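Griltix simulated pick cell: questions about the grasp fault in build 2601

41 shares · 6 comments

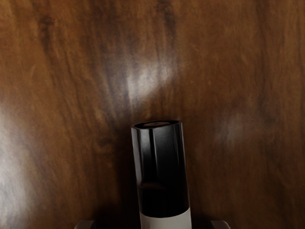 Last revised 15 February 2020. These answers cover the false grasp fault reported against build 2601 of the Griltix simulator. Send anything not covered to Mitra Nikzad at Aremico.

What is the fault?

The controller reports a completed grasp while the fingers are still open. The arm then lifts, travels to the place position and opens a gripper that was never closed. The run is logged as a success. In the first batch of 700 runs, 300 were logged this way.

Which builds are affected?

Only 2601. Earlier builds use the old contact test, which is slower but reads finger force directly. The April build will carry the permanent fix.

What causes it?

Two things together. The grasp check in 2601 compares wrist camera views before and after the close command and looks for a change near the fingertips. On a glossy surface, a small wrist movement shifts the reflections enough to pass the check. The force reading should have caught this, but a timeout in the Rashti driver returned the last stored value instead of an error. If the stored value came from an earlier good grasp, the check passed.

Does it happen with every object and surface?

No. Matte surfaces have not produced it in our tests. Polished wood is the worst case we have, and dark glossy cylinders are the worst objects. We could not reproduce the fault with the reflections turned off in the renderer.

Can I just turn reflections off?

For debugging, yes. For training or acceptance runs, no. The setting hides the camera half of the problem and leaves the driver timeout in place.

Can the fault occur on a real arm?

The Rashti driver is shared between the simulator and the hardware cell, so the stale force value can occur on both. We have not seen a false grasp on hardware. Until the fix is installed, treat it as possible. Do not run 2601 on a physical arm with anyone inside the guarded area, and do not use the grasp status as an interlock input. It was never rated for that.

What happens if the arm lifts without the object?

In simulation, usually nothing. The cylinder stays where it was and the next reset clears it. The more serious case is a partial close, where one finger touches the cylinder and tips it. The planner still believes the object is in the gripper, so it is dropped from the collision map – and the arm may sweep straight through the place where it is lying.

How do I check my own logs?

Look at finger width at the moment of lift. If it equals the commanded open width, the grasp was false, whatever the status says. Fanavus users can run the width filter from the log menu. Discard the whole episode, including the place step.

Is there a workaround?

Yes:

1. Set the grasp check to "force only".
2. Set the driver timeout to 100 ms and turn on "fail on timeout".
3. Add a width test before lift.
4. Restart the controller. A reload does not clear the stored force value.

Expect more aborted runs after this change. An abort is the correct result when the force reading is missing.

Do I need to retrain models built on 2601 data?

If the success flag was used as a label, filter the data and retrain. If you used only the joint paths, remove the false episodes and compare results first – the effect may be small.

Why was it not found before release?

The release tests used a matte gray table and one light-colored block. Both halves of the fault were in the build, and neither showed up under those conditions. Glossy surfaces and forced driver timeouts are now part of the test set.

My log shows a false grasp on an older build. Is it the same fault?

Probably not, but send the log with the controller settings file. Without the settings file we can't tell which check was active.

6 comments · 41 shares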